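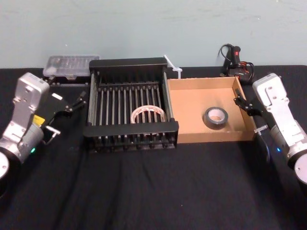 One roll in the rack, one in the box.

Home & Living | Moving House

I have moved house 4 times in my adult life, and every single time I have run out of tape. You'd think I'd learn. The last move was from a top-floor flat in Cumbridge to a terraced house in Drarnstead, and on the final evening I was sealing boxes with sticking plasters and a bit of ribbon left over from Christmas. The ribbon held up better than the plasters, if you're wondering.

My friend Thitima Boonyarit has moved far more often than I have (she married into the army) and she was horrified when I told her. She wanted to know how many boxes I'd had. I told her 76. Then she wanted to know how many of those had been books, and I went a bit quiet.

Books are where I always come unstuck. I start off sensibly, with small boxes and a layer of paperbacks, and by the second night I'm tipping whole shelves into whatever is nearest. One of those boxes was so heavy that the removal men put it down in the hall and it stayed there until September. We used it as a telephone table. Visitors put their gloves on it.

Thitima's method is to start with the room you like least. For her it's the bathroom cupboard, for me it was the box room, where I found a tent with no poles and 141 postcards from my aunt in Levville, every one of them about the weather. I sat on the floor and read the lot — it took the whole afternoon, and I packed nothing at all. She says this is exactly why you start early, so there's room for an afternoon like that.

She also says to write on the sides of the boxes and never the top, and I'm passing that on because it's the one tip I've followed from start to finish. Once they're stacked you can't see the tops. I'd labelled mine beautifully the time before, in green felt pen, and spent a week lifting boxes down to find the tin opener.
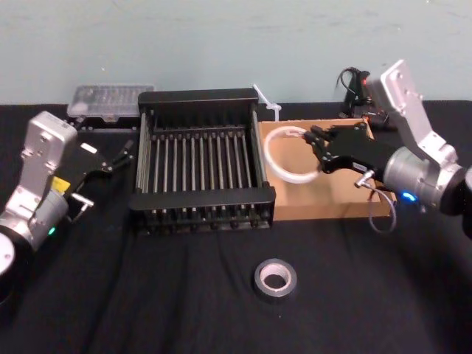
The kitchen goes last

Everybody tells you to leave the kettle out. Fine, but leave out a saucepan as well, and a sharp knife, and more plates than you think you'll want. We ate toast off a baking tray for two days because I'd been so pleased with myself for wrapping the crockery early.

I wrapped it badly, too. Paweena Mahawong, my new neighbour, came round on the first morning with a cake and found me picking bits of gravy boat out of a tea towel. She used to work in a china shop and she showed me how it ought to be done, with plates standing on their edges like records and a good wodge of paper at the bottom. I had laid mine flat. Seven casualties, plus the gravy boat, which I'd never liked.

The cake, by the way, was a Crăciun loaf from the bakery by the station, all walnut and cocoa swirl, and I've bought one most weekends since. It's the best thing about Drarnstead so far, though the library runs it close.

The whole business cost us over £200 more than we'd planned, mostly on a second trip with the van for the things I'd sworn would fit in the car. The wardrobe went in it, and so did the bicycle, the ironing board and a fern that has sulked on the landing from the day it arrived. I've moved it nearer the window and I'm giving it until the end of the month.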